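The week the arm kept stopping

So, Friday 18th October was meant to be the day we left the picking job running through lunch and went off for a curry. Reader, there was no curry.
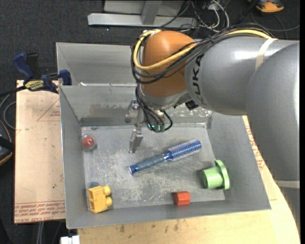 The first stop came at pick 194. Protective stop, arm frozen, red message on the pendant saying it had hit something. It hadn't hit anything! I cleared it, sent it home, started again, and it ran happily until 300 and then did exactly the same thing with the gripper on its way down into the bin.

I blamed my own code first (usually a safe bet). Benedikt blamed the bin, and spent an hour checking whether the clamp had let it creep along the table. It hadn't moved. Then Annapurna wandered over with her tea, watched three picks and said, "Is that cable meant to go tight like that?"

Oh dear. When we'd re-routed everything in August I'd left what I thought was plenty of slack at the wrist, and for most picks there was. But for anything near a corner the last joint turns a long way round to get its angle, and the bundle was winding up and tugging back. The arm feels that as a push from outside and stops, quite rightly. Slowly jogging it round by hand we could see the black cables pulling against the joint, and one had a nice shiny rubbed patch on it. Not what you want to find on a Friday.

We swapped the rubbed cable, gave the loop a bit more length, and I put a limit on how far that last joint may turn, so it now picks the other way round when it can. It did 546 on Monday with no stops, and I'm aiming for 750 before I trust it.

The thing I'm cross about is that I'd nearly turned the collision sensitivity down to make the message go away. I had the menu open and everything. Benedikt has promised to bring this up for years.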